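Cahier d'atelier, Falovmont
8 mai 2022
Tâche : ranger le plan de travail en simulation, module cuisine de Lurer

Repris la tâche là où elle était restée en janvier. Question de départ inchangée : est-ce que la pince peut prendre une spatule posée à plat sur un plan de travail encombré, la lever et la poser ailleurs sans toucher au reste. Pour un humain, deux secondes. Pour nous, c'est encore la moitié du cahier.

Réglages : pas de simulation inchangé, limite de 2000 pas par essai, frottement du marbre remis à la valeur par défaut (quelqu'un l'avait baissé, merci de noter ce genre de chose). Politique Bhutto, version entraînée sur 259 démonstrations. Stumora tourne à côté pour l'enregistrement, rien à signaler.

Le point dur reste l'approche. Un manche fin posé à plat laisse très peu de marge en hauteur : trop haut, les doigts se referment sur du vide, trop bas, ils appuient sur le plan et le contrôleur se met en défaut. L'alignement dans le plan est devenu correct, la hauteur non.

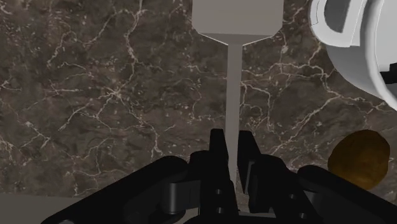 Spatule, marbre veiné, pince deux doigts. 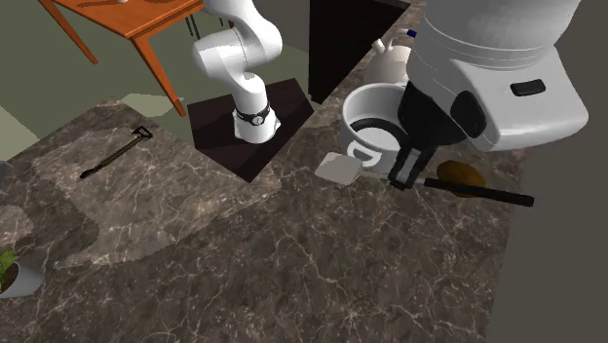
Série du matin : 5 essais, 4 prises tenues jusqu'à la dépose. L'essai raté est une erreur de hauteur, les doigts ont glissé sur le manche et l'ustensile a pivoté. Pas de reprise ensuite, la politique a continué sa trajectoire comme si elle tenait quelque chose. C'est ce qui me gêne le plus. Il faudrait lire l'ouverture des doigts après fermeture et relancer l'approche si elle est à zéro. À coder avant la prochaine série.

Temps moyen : trop long. Je ne mets pas de chiffre, j'avais laissé l'affichage activé et ça fausse tout.

Sur la question qu'on nous pose à chaque visite (« alors, il fait la vaisselle ? ») : non. Il prend un objet connu, sec, rigide, dans un éclairage régulier. Pas de mousse, pas d'assiettes empilées, pas de torchon. Côté atelier je serais plus optimiste, trier des clés plates sur un établi ressemble beaucoup à ce qu'on fait ici.

À faire :
- test d'ouverture après fermeture
- varier l'orientation du manche au départ
- demander à Lurer les masses réelles des ustensiles, celles du module me paraissent fausses
- relancer sans affichage et noter les temps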